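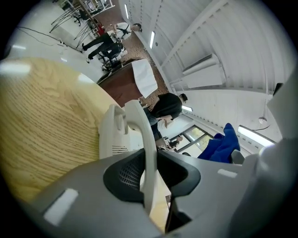

A gripper in use at the edge of one of the tables, Hinholm, September.

House rules for hand-held gripper work: your questions

I'm Tsehay Araya and I look after the recording floor at Hinholm. I wrote these rules, so if one of them annoys you, I'm the person to moan at! The full version is 32 pages and I know you haven't read it, so these are the bits people ask me over and over.

Do I have to read the whole thing before my first session?
No. Read the first 4 pages and the bit on cables, then come and find me. We'll go through a short trial run together and I'll sign you on. The rest you can dip into as it comes up (most of it is about file names, sorry).

What counts as a good take?
One task, start to finish, at the speed you'd do it at home. If you drop the cloth, pick it up with the gripper and carry on. Please don't restart! A fumble that gets put right is worth keeping, and I'd much sooner have that than a perfect one done at a crawl. The only takes I want binned are the ones where you used your bare hand to help, or where you stopped halfway to talk to someone.

Can I stick my own padding on the fingers?
Please ask first. We had a week when somebody added foam tape to one pair and 47 takes had to be labelled all over again, mostly by me. If the grip feels slippery, swap the pair and write it in the Tefera log, which is the shared notebook by the door and also a spreadsheet, depending on who you ask.

What about the square markers?
Leave them where they are, don't write on them, and don't pick at the corners. If one is peeling or scuffed, stop and tell whoever is running your table. We used to say "finish the take first" and I've changed my mind on that. 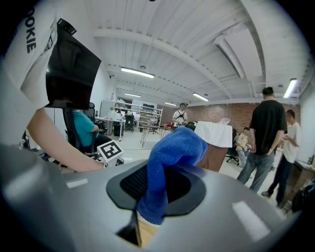 How close can other people be while I'm working?
Close enough to help, far enough that you can swing your elbow. I go by an arm's length all round. It gets busy in the afternoons, with several groups going at once, so say "moving" out loud before you turn round with a gripper. You'll feel silly for the first hour and then you'll be saying it in the kitchen.

Do I need to tell people they might be recorded?
Yes, every time. Everyone who comes onto the floor signs the Closico form, visitors included, even if they've only popped in to drop off a parcel. If someone changes their mind later, send me the table and the time of day and I'll pull those takes. We have some 368 hours stored now, so the more exact you are, the happier I'll be.

How long can I go without a break?
Half an hour, then put it down. Your wrist will tell you it's fine well before it is. I've been trying to get Ivow to send us a lighter handle for ages and I'll update this answer if they do.

Where do cables go?
Along the wall where you can, taped where you can't. Never across a walkway at ankle height.

Questions about these rules: ask for Tsehay at the Hinholm front desk | © Hinholm | Back to top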